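Section 4. Recording Mouse Pick-and-Place Examples

Masitz hand-held gripper, desk kit
Revised July 12, 2023, by Delia Retamal

Read Section 3 (charging and calibration) first. If you skipped calibration because the gripper "looked fine," go back. It always looks fine.

4.1 What you are collecting

One example is one complete attempt: approach, grasp, lift, set down, release. The learning system gets the video and the finger width and nothing else. It does not know what you meant. The Painemal sales sheet says the model "picks up intent from a handful of demonstrations." We have yet to see that on any desk of ours, so this guide asks for 800 examples per task and assumes you will throw some of them away.

4.2 Setting up the desk

1. Put the paper target flat on the desk. Tape it only if it curls, and keep the tape off the drawing.

2. Place the mouse on the target so it fills the body of the cartoon creature, with the scroll wheel end pointing to the back of the desk.

3. Leave the background alone. Plants, books, stickers and shelf ornaments stay where they are for the whole batch. Patricio Olivares once cleaned a desk halfway through a batch, and we ended up with two half batches that could not be compared.

4. Open the curtain or close it, then leave it. Write down which.

5. Hold the gripper over the target and check the preview. Both fingers must be visible, one on each side of the mouse.
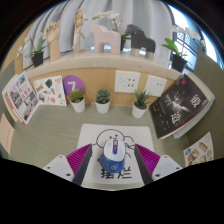 Figure 4-1. Fingers on either side of the mouse, ribbed pads facing in.

Note: The preview is very wide and bends straight lines near the edges. Don't try to correct for this by tilting your wrist. New operators do it without noticing, and the tilt then shows up in every example they record.

CAUTION: Keep your free hand out of view. A hand that steadies the paper in one example out of five is the sort of thing a model will learn to wait for.

4.3 Recording

1. Start the recorder and wait for the tone.

2. Hold still for 2 seconds.

3. Lower the gripper at an even speed. Slower than feels natural is usually right.

4. Close the fingers on the sides of the mouse. Stop when it is held. Squeezing harder does not make a better example, and it wears the pads.

5. Lift clear of the paper, move to the set-down point given on your task card, lower, and open the fingers all the way.

6. Back away, hold still again, and stop the recorder.

7. Return the mouse to the target by hand with the recorder off.

Vary your starting point between attempts: left, right, high, low, farther back. The Briltby manual recommends a fixed start "for cleaner data." Cleaner, yes. Cristóbal Valdebenito recorded a full set that way, and the resulting policy worked from exactly one spot above the desk.

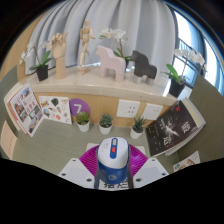 Misses are worth keeping if you recover from them in the same recording. If the mouse slips and you regrasp, mark the example R and carry on. If you drop it off the desk, or stop to talk to someone, mark it X. Do not delete anything yourself — Morenike Ojo does that after review, and she needs to see the bad ones to know what is going wrong.

4.4 Checking a batch

1. Copy the batch to the Tavano drive before you unplug anything.

2. Run the checker. It reports dropped video, missing finger width and recordings that are too short.

3. Watch at least 59 of the examples at normal speed, picked by the checker and not by you.

4. Enter the R and X marks in the log.

Note: The checker's quality score is not a measure of quality. As far as we can tell it rewards smoothness, and a smooth grasp at empty air scores very well. In our last trial it passed almost 83 percent of the recordings that Catalina Barrientos had already rejected by eye. Use the error list and ignore the score.

4.5 When to stop

Stop when your arm is tired. Tired operators drift lower and close early, and the log won't show it.

If a trained model still fails after a full set, do not assume that more of the same will fix it. Ask first where the failures happen. A second set recorded from the same chair by the same person may add very little, whatever the vendor's chart shows. Change the operator or the lighting, start a new batch number, and record the change on line one of the log.

The August revision will cover two-handed tasks. Until then, do not mix them into desk kit batches.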